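Shop Tips: Sharing a Sorting Bench With an Arm

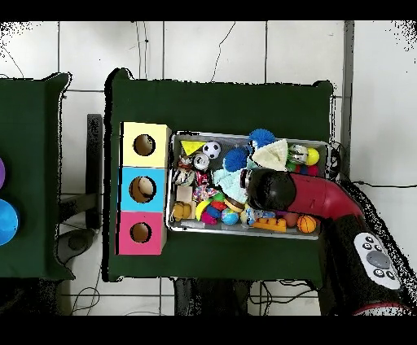
When we added automation to the returns bench at Nokitz in April, I worried mostly about the people who had stood at that bench for years, and I'm happy to say they still have plenty to do, only it's different work now (and a good deal easier on the wrists!). Comfort Ankrah used to sort by hand all morning, and these days she sets up the trays, checks the bins and steps in when something odd comes along. Most of what we've learned is plain housekeeping. Mix your practice tray well, the way ours has a crushed soda can in with the balls and the knitted cloth, so the arm gets hard things and soft things in one go. Boxes with a round hole in the top make fine bins, and if each is a different color, people can call out "pink" or "blue" across the room and everyone knows which one they mean.

Put a cloth over the table. Ours is dark green, it keeps small things from skating off, and Comfort shakes it out on Fridays.

Watch your cords. Mathis Guérin tapes ours down along the walking side before each shift, and he'd like me to add that cheap tape leaves a gummy mess on tile. A little cooking oil on a rag takes it off, then dish soap.

Show everybody the stop button, even the folks who only come by to borrow the stapler.

And do rotate the jobs. We switch every 15 minutes when someone is new, longer once they're comfortable, and whoever is off the bench writes up the misses in the notebook by the door. Pencil, please, the pens keep walking away.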